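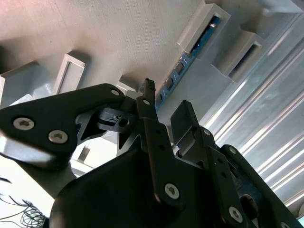

The light-coloured panel, with a blue circuit board and five pale grey frames.

Urkum parts list
README, last gone over April 12, 2019

Hello, and thanks for looking in! Urkum is my long-running list of what comes out of old desktop computers when you take them apart for spares. It began as a notebook, became a spreadsheet when the notebook got too greasy to read, and now lives in this folder as a set of plain CSV files so that other people can use it too. My name is Teresa Prata and I do most of the typing, so most of the typing errors are mine.

What's in the folder

There are 11 files. The one you almost certainly want is parts.csv, with 371 rows, one row per part. A part is anything I could lift out of a case in one go without undoing anything else on it, so a drive in its cage counts as one row if the two came out together, and as two rows if they didn't. I know that's a bit untidy. I tried doing it the strict way in March and gave up after an evening of arguing with myself over whether a heatsink and its clip are one thing or two.

cases.csv has the towers themselves: width, height, depth, which side opens, and how the side panel is held on. fixings.csv is the screws file, 179 rows, and it's the file I'm fondest of (more on that in a bit). cables.csv lists leads by colour, connector and length. The rest are small lookup tables, plus notes.txt, which is me talking to myself and can be safely skipped.

Columns in parts.csv

part_id: a plain running number. Gaps are rows I removed when two turned out to be the same part entered twice.
kind: power supply, motherboard, memory, drive, cage, bay, heatsink, fan, cover, loose board, frame, other.
colour: what I'd call it across a table. Grey is grey, I don't do shades.
held_by: screws, latch, clip, friction, or a mix.
tool: what I used to get it out, including "fingers".
order: where it came in the sequence for that case, starting at 1.
comment: free text, sometimes rude.

The colour column gets more use than I expected. Makers often put a bright colour on the bits you're meant to grab, and once you start looking for blue or green plastic inside a grey box you find the handles and latches much faster. It isn't a rule, mind. I've got cases in the list where everything is the same dull grey and you simply have to feel about for the catch.

How I take a case apart

People keep asking for this, so I've put it in properly. Mains lead out first, and out of the wall as well. Then I lay the tower down on its side, take off the side panel and put it somewhere it can't be trodden on. I spend a minute or two just looking before touching anything, mostly at the cables, and write down which ones cross over which. If a lead runs over the top of the motherboard it goes in the list with an "over" in the comment, and you'll want to move it before going for anything underneath.
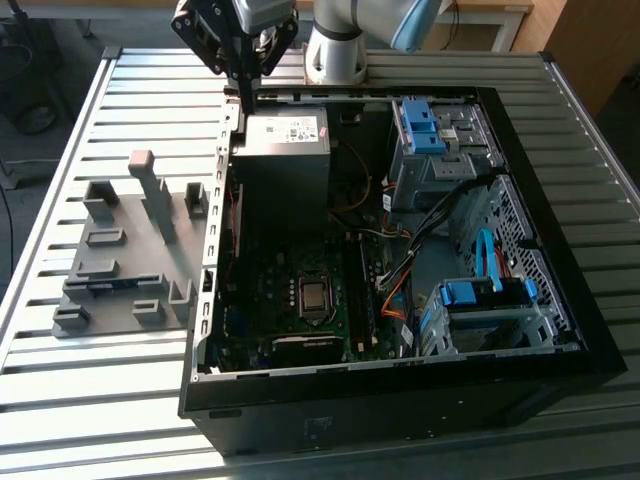

After the cables I go for the drives, then the optical drive if there is one, then memory. The power supply comes out when everything it feeds has been unplugged, and I leave it shut. Please leave yours shut too! There's nothing inside it that this list needs, and it's the one part of the job that can properly hurt you. Last of all comes the motherboard, with the processor left sitting in its socket until the board is flat on the bench and I've got both hands and decent light.

Data cables want a gentle pull on the plug, never on the lead. Some have a little metal spring you need to squeeze and some don't, and cables.csv has a yes/no column for it called has_catch. If you only fill in one column when sending me new rows, make it that one.

Labels

I copy the maker's label where I can read it without a torch, and leave the cell empty where I can't. Serial numbers are left out on purpose. For power supplies I put down the rated watts and nothing else, and the biggest in the list is an 800, out of a case so heavy I needed a hand getting it on to the bench.

Screws, at last

fixings.csv came about when I got tired of ending every job with a saucer of leftovers. Each row gives the head type, the thread as near as I can tell, the length in millimetres and where it lived. The main thing to know is that drive screws and case screws look alike and are not alike, and if one starts to bind after a turn you've got the wrong one, so stop. I sort mine into jam jar lids as I go – one lid per part, with a scrap of paper in it.

Loose boards and frames

Small boards and odd frames go in parts.csv under "loose board" and "frame". If I don't know what a thing came from, the case_id is left blank and I don't guess. You may be able to match some of them yourself. If so, please tell me, I'd love to close a few of those rows.

Where the cases came from

A good many were from the clear-out at Carvalho, the accountants below my old flat, who were getting rid of a whole cupboard of desktops. Others came from Ikton, the repair shop, and a handful were simply left by my door with a note on them. All drives are wiped or drilled before they go anywhere near the list, and nothing from any drive has ever been copied into it.

Things that are wrong with it

It leans heavily towards office towers. There are hardly any small cases and not a single laptop, so don't use it to say anything about computers in general. Lengths in cables.csv were measured with a dressmaker's tape and are good to the nearest centimetre on a calm day. The order column shows how I do things, and someone with smaller hands might well go a different way round. Early rows have thinner comments than later ones. I've been going back to fill them in, slowly, but a lot of those parts have moved on to new homes.

Using it

Do what you like with the files – copy them, print them, stick them up over your bench. A mention of Urkum is nice if you publish something. Plerent, the little label-printing script in the tools folder, is covered by the same terms. It prints one sticker per row and gets confused by commas in the comment field, so take those out first.

Sending rows

Same columns, same order, plain text, and put your initials at the end of the comment. I add new ones when I've got a free evening. If yours hasn't gone in after a month, give me a nudge.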